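Re: [looseleaf] Proving sourdough in a cool kitchen

From: Mhairi Drummond
To: looseleaf list

Hello all,

Aitken wrote:

> My kitchen never gets above 16 degrees before the end of May and my
> dough just sits there. I've tried the oven with the light on, I've
> tried the airing cupboard, and last week I tried wrapping the bowl in
> a coat. The oven was too hot, the cupboard dried the top out and the
> coat smells of rye. Is it worth buying one of those folding proving
> boxes, or am I missing something simple? Also, does anybody still use
> a basket for the second rise, or has everyone gone over to tins?

Oh, I do love this question, and I've been itching to answer it since I saw it over breakfast! I baked in a stone-floored kitchen for years, the sort where the butter never softens, and some of the best loaves I have ever made came out of it. So please don't buy anything yet.

First, the cold. Sixteen degrees is perfectly good bread weather, it's just slow bread weather. Most recipes are written by people with warm kitchens and they give you times as if those were laws. At your temperature the first rise can easily take all day, and if you mix in the morning before work and shape when you get home you'll be much closer than if you stand over it at lunchtime wondering what went wrong. I used to mix at seven in the morning and not touch it (apart from the folds) until tea.

If you want to hurry it along a bit, warm the water. I know everyone says this, but people are timid with it. Your flour is cold, your bowl is cold, your worktop is cold, and a splash of tepid water disappears into all that without a trace. I take the temperature of the flour, then make the water warm enough that the mixed dough comes out at 25 or so. Rinse the bowl with hot water beforehand too, and dry it. Then put the bowl on a folded towel or a wooden board so the worktop isn't pulling the heat out from underneath. That one change did more for my bread than any gadget!

The other thing is the starter. A starter that lives in a cold room gets sluggish and rather sour, and then you put a spoonful of sluggish starter into cold dough and blame the kitchen. Feed it twice before you bake, the second time with warm water, and use it when it's domed and full of bubbles, before it starts to sink. If it's still sulking, use more of it. I go up to a quarter of the flour weight in winter and the flavour is lovely.

My usual loaf, since somebody always asks:

900 g flour (two thirds strong white, the rest wholemeal)
620 g water
200 g lively starter
18 g salt

That makes two. Mix everything but the salt, leave it for half an hour, then squeeze the salt in with wet hands. Fold it 4 times over the first couple of hours, then leave it alone. I stop when it has grown by half and wobbles when you nudge the bowl. Don't wait for it to double in a cold room, you'll be there till midnight and the dough will be slack by the time you shape it.

Now, baskets. Yes! I still use them and I'm not going over to tins for anything except sandwich bread. A basket lets the dough breathe a little, so you get that slightly leathery skin which takes a cut so beautifully. It doesn't have to be a proper baker's one either. Any basket of a sensible size will do if you line it with a well-floured cloth, and the charity shops are full of them.

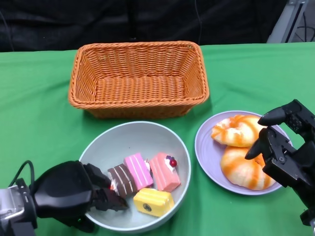

Skeltano replied to me off-list on this very point, and has kindly let me pass it on: the cloth matters more than the basket, and rice flour matters more than the cloth. Wheat flour soaks up moisture overnight and turns to glue, while rice flour stays sandy and the loaf drops out clean. Skeltano mixes the two half and half in an old jam jar with holes in the lid, and hasn't lost a loaf to sticking for years.

I'll second all of that. I'd add that the cloth wants to be linen or a really smooth cotton tea towel, never terry (ask me how I know, I was picking loops out of the crust for days). And don't wash it every time. Shake it out of the back door, let it dry completely, and rub fresh flour in. If it gets damp and starts to smell musty, then wash it, with no fabric softener, or your next loaf will taste of spring meadows.

For the second rise in a cool house, go with the cold. Shape in the evening, into the basket, a bag over the top, and into the fridge until morning. The dough firms up, it's far easier to turn out and slash, and you can bake it straight from the fridge with the oven as hot as it goes. I give mine 20 minutes under a lid and then another 25 without. Dark, please! Pale sourdough is a sad thing.

As for the folding boxes, Fernus has one and brought it along to the bread day in the village hall last spring. It does work, and if you make a lot of enriched dough (buns, brioche, that kind of thing) I can see the point, as those really do like to be warm. For plain sourdough I'd save the money and spend it on decent flour. A picnic cool box with a jar of hot water in the corner does the same job. Change the water every 3 hours and keep the lid shut in between. It's the peeking that lets the warmth out, and I'm as bad as anyone.

One question back to you, Aitken. How wet are you going? When people tell me their dough just sits there, it has often been spreading sideways the whole time, so it looks as if nothing has happened. Try putting a bit of the mixed dough in a small straight-sided glass next to the bowl, with an elastic band at the starting level. Then you can see the rise properly. The little glass will run slightly ahead if it's in a warmer spot, so keep the two together.

And Zevmont, if you're reading, I haven't forgotten the rye notes. They're in pencil on the back of 6 different envelopes and I need to type them up. The short version is scald a fifth of the rye the night before, and use a tin for that one, because it won't hold its shape for love nor money.

Do report back after the next bake, I'd love to hear how the towel under the bowl gets on!

Mhairi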